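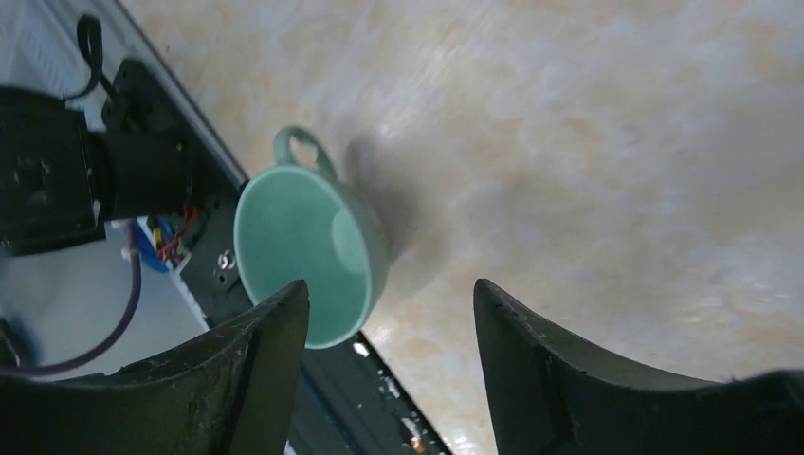 Tea drinking in shared offices has mostly been studied through purchase records, which miss cups brought from home. We asked 192 office staff to keep a diary for 17 days. A plain cup with a small looped handle, like the green one in Figure 1, was counted as one serving.

Figure 1. Ceramic cup.

Diaries with gaps of more than five days were left out.
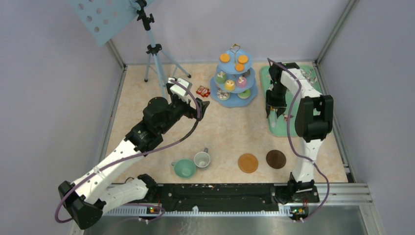
Servings taken after lunch were coded apart from morning ones, following Najafi's earlier scheme.
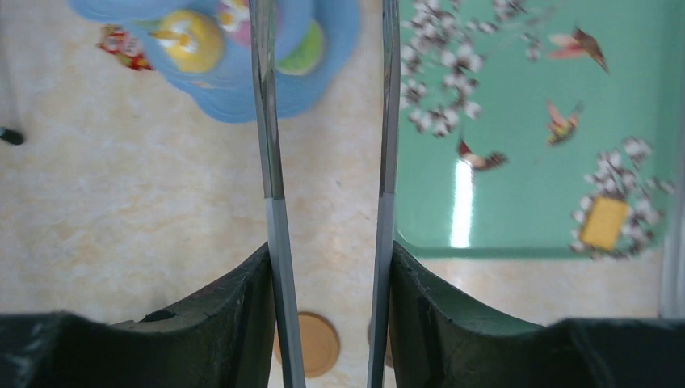 Wirnia, March

Staff at the second site, Medis, began their diaries a month later.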